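Callance Shared Kitchen
Walk-through checklist, bakery packing station
Inspected by: Inna Hordiienko
Date: 13 December 2023
Station lead: Severyn Bondarchuk
Next walk-through: January

Marks used: OK, FIX, WATCH. Comments are mine. Complaints about the comments can go in the box by the time clock, which I also empty.

1. Hand sink stocked with soap and paper towels
OK
Soap full. Towels full. The sign reminding people to wash their hands has been laminated a second time, over the first lamination, and will outlive us all.

2. Hand sink used only for hands
FIX
One whisk. I don't know whose. It has been washed and put on the shelf with the other whisks, where it seemed surprised to be.

3. Floor clear from the oven door to the packing table
FIX
Flour sacks are back in the walkway. Bohdan says they are there "for a minute." They were there for a minute at the last inspection too. Move them to the dry store. The pallet has room.

4. Mat at oven flat, no curled corners
WATCH
The left corner is starting to lift. It has been pressed down with a foot, which works for as long as the foot stays.

5. Extinguisher in place, pin in, gauge in the green
OK
Please stop hanging aprons on it.

6. Oven mitts free of holes
FIX
Two pairs fine. The third has a thumb you can see daylight through, and is apparently the favorite. Throw it out. I will check the bin, and then I will check behind the bin.

7. Tabletop wiped and sanitized before packing starts
OK
Bucket mixed fresh, test strip read right, log signed. Daryna did the wipe-down while I stood there, and I believe she would have done it if I hadn't.

8. Tabletop surface sound
WATCH
Scratches don't fail a table, but anything deep enough to catch a fingernail does, as it will also catch crumbs and hold them until spring. Cut on the boards. We own 13 boards. The table is the only thing in the room that isn't one, and it still gets picked.

On a patterned top, marks are easy to excuse as part of the pattern. Run a dry hand over it at the start of each shift. Your hand is harder to fool than your eyes, and it's already washed (see item 1).

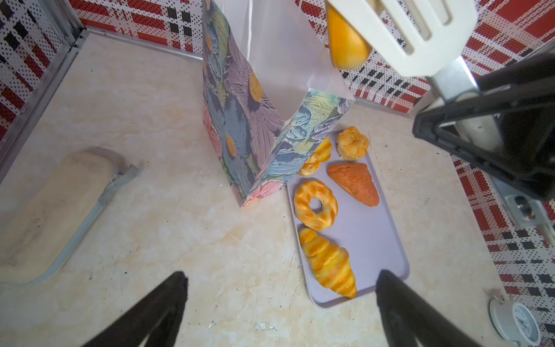
Worn spots get wiped twice and noted on the sheet with the date you first saw them. "It's always been like that" is not a date. If a spot has grown between one walk-through and the next, it goes to Ryan Furnival, who has the budget for resurfacing and has been hoping not to hear from us.

9. Bags food-grade and stored off the floor
OK
Cartons on the second shelf, lids closed. The last Plirneo delivery was 1000 bags, and they have taken over the space where the cake boxes used to live. The cake boxes are now on top of the fridge. I'm not marking that down, but I did look at it for a while.

10. Bags opened by hand
OK
Nobody was seen blowing into a bag this time. Keep it up. The customer is paying for the pastry and would like the air to be their own.

11. Pastries cool before they're bagged
WATCH
Warm croissants steam up a clear panel and go limp by lunch. The rule is 19 minutes on the rack. Severyn came up with that number and will not say how. I timed one batch and it was pulled early – by the man who wrote the rule.

12. Tongs or gloves for every piece
OK
Gloves changed after touching the phone. The phone was touched a lot, so this was quite a performance.

13. Filled and plain items kept apart
FIX
Anything with fruit or custard goes on its own tray, and anything with nuts goes on its own tray with a card. The card holder is there. The cards are in a drawer, doing nothing for anybody.

14. Trays free of chips and cracked rims
OK
Checked the full stack of Clovura trays. One set aside with a chipped corner. It may be used for office mail.

15. Allergen labels match today's bake
FIX
Label roll was still on yesterday's raisin buns. Change the roll before the first bag is filled and have a second person read it out loud. Yes, out loud. Yes, I know how it feels.

Result: pass, with 5 items to fix and 3 to watchFixes due within 3 days, except the mitt, which is due now.

Reply from station lead: Sacks moved. Mitt gone. The 19 minutes came from my grandmother and I stand by it. – S.B.

Inspector's note: Saw the sacks in the dry store. Found the mitt behind the bin.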